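Doruvus Two-Finger Gripper for Mirkau Tabletop Arms

Home > Grippers > Electric > Doruvus

Part no. 2502
Replaces: first-series Doruvus (discontinued)
Fits: all Mirkau tabletop arms with the round wrist plate
Color: black only
Availability: in stock

Overview

The Doruvus is an electric gripper with two open fingers, built for light household objects on a bench: plates, trays, tins, thin books, bags. It bolts to the Mirkau wrist plate without an adapter and takes power and signal from one cable. Most customers buy it in pairs for a two-arm station, but a single unit works the same way and needs no change in settings.

Compared with the older Hoxha gripper, the Doruvus has narrower fingertips and a slower default closing speed. The Hoxha remains on sale. Customers who already own it and handle mainly boxes or blocks will see little benefit in changing over.

Doruvus or Hoxha

We ran both grippers on the same Mirkau arms in a Bedeck enclosure, with the same controller and the same set of objects. Each gripper made 100 attempts per object. Objects were put back by hand in a different position after every attempt. Results by object type:

Flat plates, lying on the table. Doruvus better. The Hoxha tips are too thick to get under a low rim and tend to push the plate along. With the Doruvus, approach from the side with one finger low, and set the closing speed to slow.

Plates with a wavy or scalloped edge. Doruvus slightly better. Both slip if the tips land on the outer point of a scallop.

Round trays with a raised rim. No difference worth reporting.

Small tins with lids. Hoxha better. Its wide pads hold a curved wall more firmly, and the Doruvus lets the tin turn in the grip unless the rubber pads are fitted.

Paperbacks and booklets, lying flat. Both poor. Neither gripper lifts a closed paperback off a smooth surface on its own. Slide the book to the table edge first, or use the second arm to raise the spine.

Loose sheets and plastic bags. Doruvus better on bags. On single sheets both depend heavily on whether the sheet has a crease to catch.

Placing a plate in a wire rack. Doruvus better. The narrow tips clear the wires on either side of the slot. Line up over the front corner of the rack, then lower; coming in from above the middle costs more retries.

Full logs cover 2,000 attempts and can be requested with the part number.

Controller notes

The gripper was tested on the standard Mirkau controller and on the Bedeck two-arm controller. On the standard controller, finger position is reported but grip force is not. On the Bedeck, both are reported, and the two grippers can be given separate force limits. Firmware 3 or later is required on either one. Under earlier firmware the gripper opens and closes but ignores the speed setting.

After any change of fingertips, run the open-close calibration again. The controller does not detect new tips and will keep the old zero point – the usual cause of a gripper that stops short of closing.

Mounting and cable

1. Power down the arm and move the wrist to a position where the plate can be reached.
2. Seat the gripper on the wrist plate with the cable outlet facing back toward the elbow.
3. Tighten the screws crosswise by hand, then with the key supplied.
4. Leave a free loop of cable at the wrist, large enough for a full turn in both directions. Clip the rest along the arm. A tight cable at the wrist pulls the gripper off line before it fails.
5. Move each arm through its full reach at low speed and watch the loop. It should not catch on the other arm, the corner posts, or tall objects such as a rack.
6. Run calibration, then check clearance with the objects in place. Fingers should be open and above the tallest rim before the arm travels across the table. The pair on our bench, with the left gripper over the corner of the dish rack and the right one above a plate:
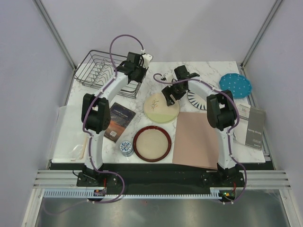 Supplied with the gripper

One gripper, one pair of standard fingertips, one cable, wrist screws and key, printed setup sheet. Cable clips are supplied with the arm and are not in this box. Rubber pads are sold separately, in pairs.

Known limits

Not sealed. Do not use over water or for washing dishes. Glazed plates with a wet rim will slip at any force setting. Fingertips wear at the inner edge and should be replaced when the edge is visibly rounded – nearly always the lower finger goes first.

Hoxha fingertips do not fit. Returns are accepted if the wrist screws have not been used.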